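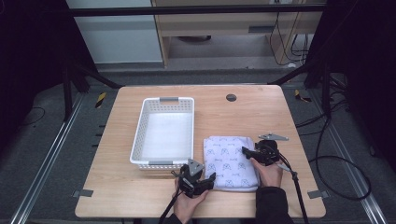 About Plisutel

We're a small lab that teaches robots to handle cloth, and we love it. Cloth is soft, it never lands the same way twice, and one crease can change everything about the next move!

Catalina Olivares and Gwenllian Yorath started Plisutel with one question: how much can a robot learn from people doing ordinary chores with a pair of hand-held grippers? Quite a lot, we think. Our people fold and move towels using the same kind of fingers the robot has, so what they do carries over to the machine with very little translation.
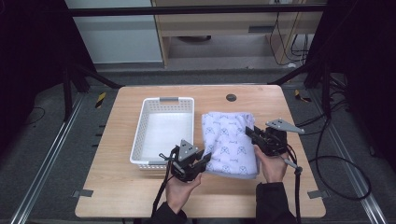

Both grippers on a folded cloth, with the basket alongside.

Our current method is called Melix. It learns from short recordings and pays extra attention to the moment of the grasp (Birdie Achterberg's idea, and a great one). In May we trained it on 600 recordings and ran 50 test folds on towels it had never met. Then we cut the training set to 212, picked for variety – different starting shapes, different corners – and the results held up to within a couple of folds. We were thrilled. 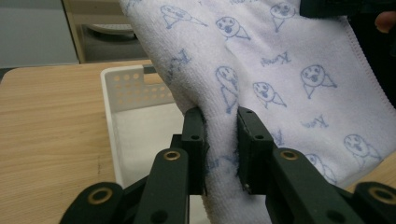

Terry cloth between the fingers, as the gripper's own camera sees it.

Next up is Omar, our study of thicker fabrics, led by Gwendolyn Kasprzak. We're around 20 people now, and we're always glad to hear from students and other labs who care about laundry as much as we do.

Page updated 12/18/24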